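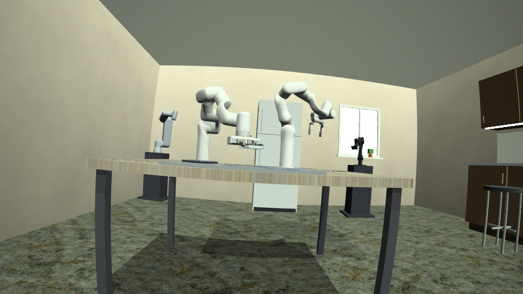

The water testing lab at Pulteo in Pronstead is about to hand over one of its most tiring jobs, and the people who do that job now are the ones working out how. Since December, four lab technicians have been building up a plate-handling routine in Gimby, the simulation program the lab uses for planning. Their virtual bench is a wooden table with two white robot arms on it, standing in a room with a refrigerator against the back wall and even a little potted plant on the windowsill. It looks more like somebody's kitchen than a lab, and the team has grown very fond of it!

Reading time: 2 minutes
Search Pronstead news Type and press Enter

The job itself is simple to explain and hard on the hands. Multi-well plates have to be picked up, moved to the next station, set down square and picked up again, all day long. In the lab's busiest week last year, 824 plates went through, every one of them moved by hand. Technicians took turns in two-hour blocks, and by the end of a block most of them wanted nothing more than to sit down and shake out their wrists.
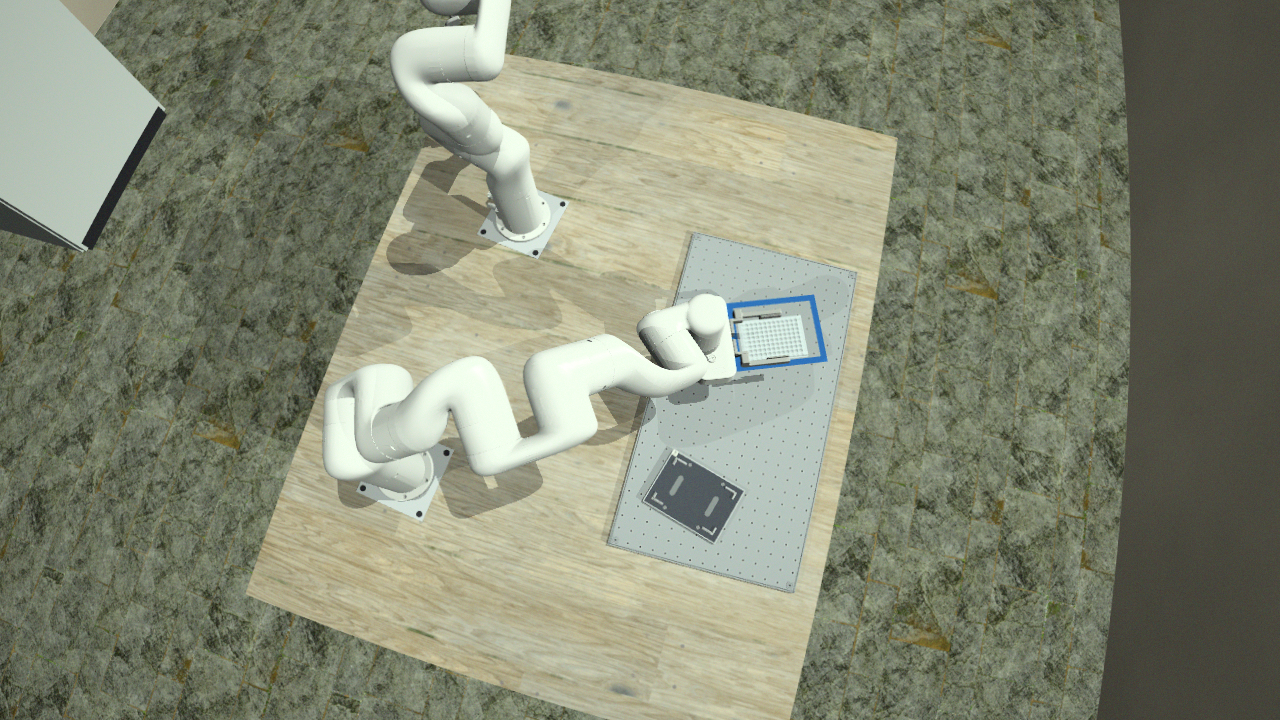
On the simulated bench, a gripper points down beside a multi-well plate on the perforated board. The dark square pad with the white corner marks is empty.

Nothing has been bolted down in the real lab yet, and that suits everybody fine. In Gimby a clumsy move costs a few minutes and a laugh. The technicians have run 168 practice sequences so far, changing where the plate sits, how high the arm lifts and which way it swings on the way back. Several of the best changes came from people who had never written a line of code before this winter – they simply knew from years at the bench where an elbow gets in the way.

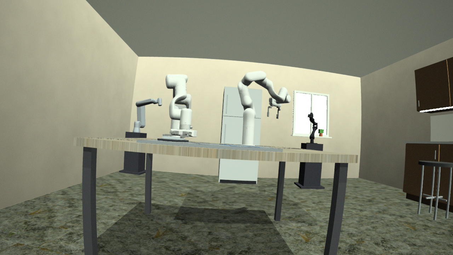
One arm reaches over the table with its gripper open while the second stays folded up near its base.

No jobs are being cut, the lab says. The two-hour blocks will go, and the hours they free up are set aside for reading results and for training on the new bench. Evening staff gain the most, as they will no longer have to stay late to finish the last stack – a change they have been asking for.

The real arms will be installed by Sitompul, which is also running the hands-on training. Pulteo plans to open the new bench to visitors once the technicians are happy with it.

Posted 03/04/2023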